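Mollell Neighborhood Library
Second progress report to the Desjardins Fund
Prepared by Akua Zakaria, project lead

Period covered: January through June

Summary

The grant pays for longer opening times, home delivery to readers who can't get to us, and repairs to the two reading rooms. The first two are running as planned. The repairs are behind, mainly on account of the roof drain over the east room, and we expect to finish them in September.

1. Opening times

We now stay open until 8 p.m. on four evenings. Evening visits came to 978 for the period. Most people who come after 6 want a seat and a quiet hour, and fewer of them borrow than we expected when we wrote the application. The homework table fills up first. We have moved one staff shift from mornings to cover it.

The summer craft evenings also started in this period, with bamboo and paper as the first materials.
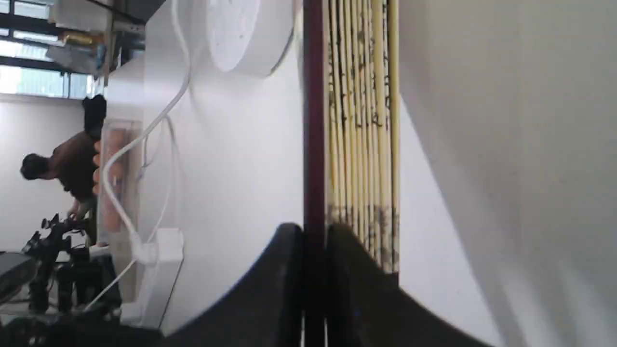

Raymonde Vachon wrote to us that the late opening was the first time in years she had been able to use the library on a working day, and asked whether it would go on through the winter. She would also like the magazines put back near the door. We have moved the magazines. The winter schedule depends on the heating costs in section 4.

Paper folding drew the largest group of the craft evenings, so we will repeat it in the fall – probably twice, with a limit on numbers. Materials cost less than budgeted and the balance has been carried over.
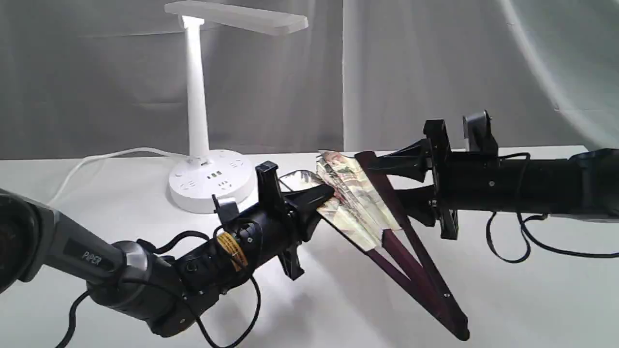

2. Home delivery

Delivery reaches 83 households, up from the pilot. Wenceslao Robles drives the route and keeps the request list. Loans by delivery came to 406. Large print is still the most requested, followed by cookbooks and westerns. Two changes were made after the spring review: bags are now packed the evening before, and readers get a phone call before a visit.

The weak point is returns. Items come back late when a reader has been in the hospital or is staying with family, and we have stopped sending notices in those cases.

3. Reading rooms

The west room is painted and back in use. Wiring in the east room has been checked and passed, but plastering can't start until the drain is replaced. Gordon Fraser has given us a revised price, within the contingency.
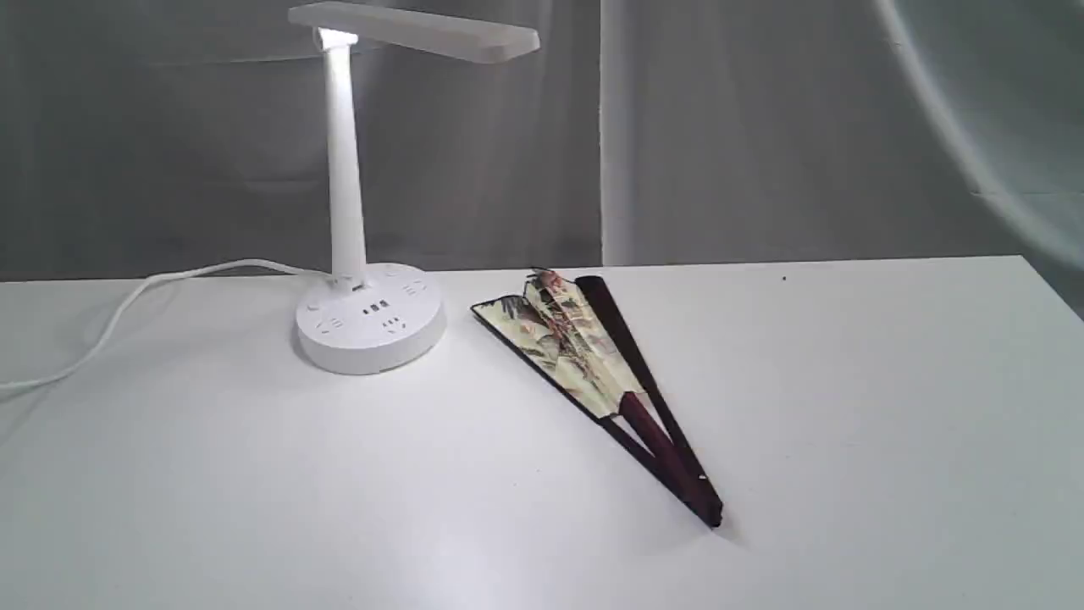

Lighting for the east room is the main purchase still to be made. The ceiling fixtures will stay as they are, and the money goes to the tables, where readers have complained of shadow in the late afternoon. We favor a plain white desk lamp with a wide, round base like the one shown, for the reason that narrow bases tip over when someone reaches across. The order will go to Stikon once the plaster is dry.

4. Money

Spending is on plan except for repairs, which are underspent for now. Heating ran $600 over in the first quarter. We covered this from the general account and are not asking the fund to meet it.

Daranee Noiphan has begun sorting the donated books that came in over the spring. Many are duplicates – those go to the sale cart –
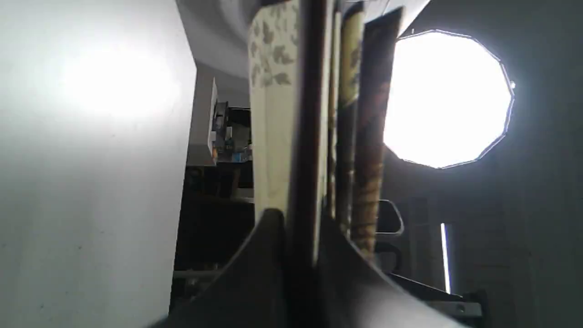 and the rest will be cataloged in Grolletum before the fall, local history first. Older bindings are set aside until we have an opinion on which of them can be lent.

5. Next period

Drain replaced and east room plastered by the end of August. Lamps ordered after that. Decision on winter evenings in October, with figures sent to the fund beforehand. We request no change to the payment schedule.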